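Drimell Dehumidifier – User Guide
Section 4: Choosing a place and setting up

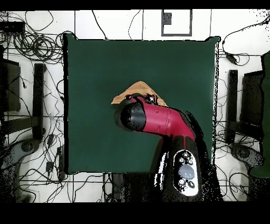 Fig. 4. Mat laid flat on a tiled floor, with a folded cloth on it.

Read this section before you plug the dehumidifier in. If the unit came to you second-hand and has been carried on its side, stand it upright and leave it overnight before going any further.

4.1 What you need

The dehumidifier, with its water tank fitted
The drain hose (in the bag taped inside the tank)
The hose clip
A dry cloth
A mat, if the floor is hard or easily marked

The mat is not supplied. Any flat mat that does not slide will do. Do not use a deep-pile rug, which blocks the vents along the bottom edge of the unit.

4.2 Where to put the unit

1. Choose the dampest room, or a hallway that the damp rooms open on to. One unit will serve several small rooms if the inner doors are left open.

2. Close the windows and outside doors. The unit cannot dry a room while damp air is coming in from outside.

3. Check that the floor is level. If the unit leans, water may miss the tank and collect in the base tray.

4. Leave a gap of at least 70 cm in front of the air outlet. The back of the unit can stand closer to a wall, but curtains must not be able to touch the inlet grille.

5. Keep the unit away from radiators and out of direct sun.

CAUTION: Do not use the unit in a shower room or beside a bath. Do not stand it on a worktop, shelf or bed.

Note: In a cellar or garage the unit will take longer to do its work in winter. Below 5°C it stops collecting water and the fan runs on its own from time to time. The unit is not faulty and will start again when the room warms up.

4.3 Laying the mat

1. Sweep the floor and wipe it dry. Grit trapped under a mat will scratch tiles and varnished boards.

2. Lay the mat flat and press down any corner that lifts. A mat that has been stored rolled up can be turned over and left under something heavy for a day.

3. Lift the unit on to the mat by the two side handles. Do not drag it. The castors are meant for short moves across a smooth floor and will ruck up the mat.

4. Rock the unit gently. If it tips from one castor to another, move the mat or choose another spot.

Keep a dry cloth close by for drips when you take the tank out.

4.4 Fitting the tank

1. Pull the tank straight out from the front. Remove the tape and any packing from inside it.

2. Find the white float at the left-hand side. It should move up and down freely when touched with a finger. If it has come off its pegs, press it back until both sides click.

3. Slide the tank back in until it is flush with the front panel. If the TANK light stays on, take the tank out and put it back again, pushing evenly with both hands.

Do not take the float out to make the tank hold more. The float tells the unit when to stop, and without it the tank will overflow.

4.5 Using the drain hose

The hose lets you leave the unit running for several days without emptying the tank. It works by gravity only, so the far end must be lower than the outlet for its whole length.

1. Switch off and unplug.

2. Remove the round cap at the back of the unit. Keep it somewhere safe, as you will need it if you go back to using the tank.

3. Push the hose on to the spout as far as it will go and tighten the clip by hand.

4. Run the hose to a floor drain or a low sink waste. Make sure there are no loops or kinks, and that no door closes on it.

5. Leave the tank in place. The unit will not start without it, even with the hose fitted.

6. Check the hose after the first hour. If water is still going into the tank, the hose is either not pushed fully home or rises somewhere along its run.

The hose can be extended with a Cadero straight connector or any other of the same bore. We do not advise making it longer than 3 m.

4.6 Plugging in

1. Use a wall socket with an earth. Do not use a coiled extension lead. The unit draws up to 800 W while it is defrosting, and a lead that is still wound up can overheat.

2. Plug in. All the lights come on for a moment and then go out, apart from POWER.

3. Press ON. The fan starts straight away. The compressor follows after three minutes – this delay happens every time the unit is switched on and cannot be turned off.

4. Set the humidity you want with the + and – buttons. For most rooms, 55 per cent is suitable. For drying washing indoors, choose the LAUNDRY setting and leave the unit in the same room as the airer.

If the display shows a reading of 88 or more when you first switch on, expect to empty the tank often during the first few days. Plaster, carpets and furniture all hold water and give it up slowly. The reading may fall quickly, then rise again overnight.

4.7 After the first day

Empty the tank and look at the water. A little dust is usual with a new unit.
Feel the mat and the floor under the unit. If either is damp, switch off, unplug and go back to 4.4.
Check that the air filter is seated properly. It pulls up from behind the rear grille.

CAUTION: Water from the tank is not fit to drink and should not be given to animals. Do not use it in a steam iron.

4.8 Moving the unit to another room

1. Switch off, unplug and wait five minutes for the last of the water to run down.

2. Empty the tank and wipe it out. Wipe the recess behind it as well.

3. Wind the cable on to the hooks at the back.

4. Carry the unit upright. On stairs, two people should carry it.

If you put the unit away between spring and November, leave the tank out for a day first so that the inside dries. Store it standing up, with a cover over it.

If the unit still leaks or will not start after you have followed this section, see the fault table on page 74 before calling the service desk. Have the serial number ready. It is on the silver label under the cable hooks.

Section 5: Everyday use and cleaning – see next page.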